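## Unit 4: Trays and Work Surfaces

Handout for the portioning and setup module. Read before the practical. Questions on the written part go to Carolina Paiva, questions on the practical to Wekesa Rashidi.

### 4.1 Terms

**Bed** — the flat inner surface of a tray. Usable area is measured on the bed, never across the outside of the rim.

**Rim** — the raised border. It may be square, rolled or rounded. A rounded rim wipes clean in one pass and has no inside corner to hold crumbs.

**Corner radius** — the curve where two sides meet. A large radius costs usable area at each corner.

**Margin** — the strip of table left clear next to the tray. Items in transit go here for a moment and are not stored here.

### 4.2 Usable area

The nominal size in a catalog is nearly always the outside size. For the Folton tray used in the exercises the outside area is 2,497 square centimeters. Rim and corners take up 383 of that. Work out the usable area before planning a layout and write it at the top of your sheet.

Round items lose more space than square ones. Do not try to recover it by letting items ride up on the rim; they slide back when the tray is lifted.

### 4.3 Placing the tray

1. Clear and wipe the table. Let it dry.
2. Set the tray down flat. Do not drag it.
3. Press each corner in turn. A tray that rocks is warped or has something under it.
4. Leave a margin on the side of your working hand — a hand's width is enough.
5. Check the light. You should be able to tell rim from table without leaning in.

Point 5 is often skipped. A pale tray on a pale table gives very little contrast, and the edge is then read mostly from the highlight along the rim. Under flat overhead light that highlight can be thin. Move the lamp to one side if the edge is hard to find.

### 4.4 Loading order

Load from the far side toward you. Heavy items go near the center line, tall items away from the rim you will grip. Eight items is the limit for the first exercise regardless of size. In the second exercise there is no limit, but the tray must be carried level to the Grasso rack and set down without a second grip.

Unload in the reverse order. Put nothing back on the bed until the tray is fully empty and wiped.

### 4.5 Common faults

- Tray set over the table edge. Counted as a fail even if nothing falls.
- Margin used as storage.
- Rim used as a handle on one side only.
- Usable area taken from the catalog figure.

### 4.6 For the October session

Bring a completed layout sheet for the Folton tray. Adelmo Barbieri will hand out the Zirkex sheet, with its squared rim, at the start; repeat 4.2 for it and compare the two results in one paragraph.

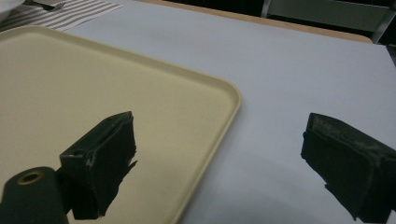 *Fig. 4.1. Beige tray with rounded rim on a pale table.*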